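Saturday, notebook, cont'd from the December pages

OK so the towel episodes. I finally sat down with the whole bedroom batch this morning and ran it through the Sundus pipeline end to end, and we got 3263 demos in, 2000 usable out. That's a terrible yield! The kitchen batch was nowhere near that bad with the same code, same thresholds, same everything.

First suspect was the tracker. The visual-inertial part needs corners to hold on to, and I figured a bedroom would be all blank wall and ceiling. Wrong guess (mine, and I said it out loud in front of Eleni, so it's going in here). Between the patchwork quilt and the striped mat there are features everywhere. Too many that look alike, if anything. The mat stripes run lengthwise and repeat, and when the gripper slides along them the matcher happily hops over by one stripe. You can see it in the trajectory plot as a little sideways tick, then everything after it is offset.

Things I tried, in order:

Raised the ratio test cutoff. Killed the ticks, also killed tracking in half the fast segments. Reverted.

Masked out the gripper housing and fingers with a fixed polygon in the fisheye view. We were supposed to be doing this already and the mask file was the one for the old finger mount. Sigh. Fixed, committed, old file deleted so I can't do it again.

Leaned harder on the IMU between keyframes. This one helped a lot. The hop now shows up as a jump the inertial prior doesn't believe, and the optimizer throws out the bad matches on its own.

Reran with the last two together and got 700 episodes back. So the tracker is in much better shape and I'm leaving it alone until Eleni Dervishi has looked over the covariance numbers, which I pulled out of thin air.

Second problem is grasp labeling. The Dumitrescu script calls a grasp "closed" when finger width stops changing, and that works for mugs. On a towel corner the fingers go nearly all the way shut, so a good grab and a miss look almost the same. I want to add a cloth check: take a crop between the fingertips, compare its motion to the fingertips for the next bunch of frames, and if it moves with them call it held. Tried it by hand on a few episodes and it separates nicely, except when the other hand is holding the same towel. Need a rule for two-gripper episodes. Maybe just merge both streams before labeling?

Also the policy side, quickly. The 3000-step checkpoint from Bandton reaches for towel edges fine and then closes early, a bit short of the cloth. I'd bet money that's the label problem feeding straight through, so no retraining until the labels are redone.

To do: two-gripper rule, covariance review, move the new mask into the Sarkness config, rerun labels overnight. 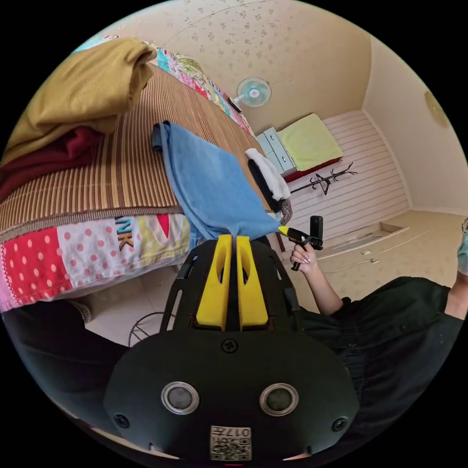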